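An Afternoon in the Make-Believe Kitchen at Clallent

By the time I found the right door at Clallent's open day it was past two, and the front row was long gone.
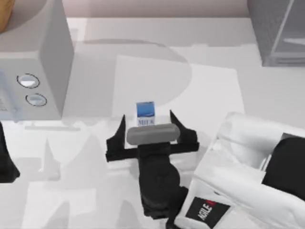
I had driven over from Betcombe expecting noise, I suppose, and maybe a little grease. What I got was a carpeted room with 40 folding chairs, a big screen at one end, and a plate of very good lemon bars that I visited more than once.

The project is called Gorkow, and its robots do their practicing in simulation, in a kitchen that exists only on a computer. The afternoon was given over to small household chores, the kind you and I do half asleep before the coffee is ready. Picking up a carton of milk, say! Our host told us the team had built 263 practice tasks so far, and that the grippers were still clumsiest with light things that tip over — which made me feel a good deal better about my own mornings.

A boy behind me wanted to know if you could spill milk in a simulation. You can, she said, but it takes a lot of extra math, and they were saving that for January. He seemed let down, and I must say I was too.

Afterward we all wandered down the hall to see the Mathias workshop, where the coffee was, and I stayed until they started stacking the chairs.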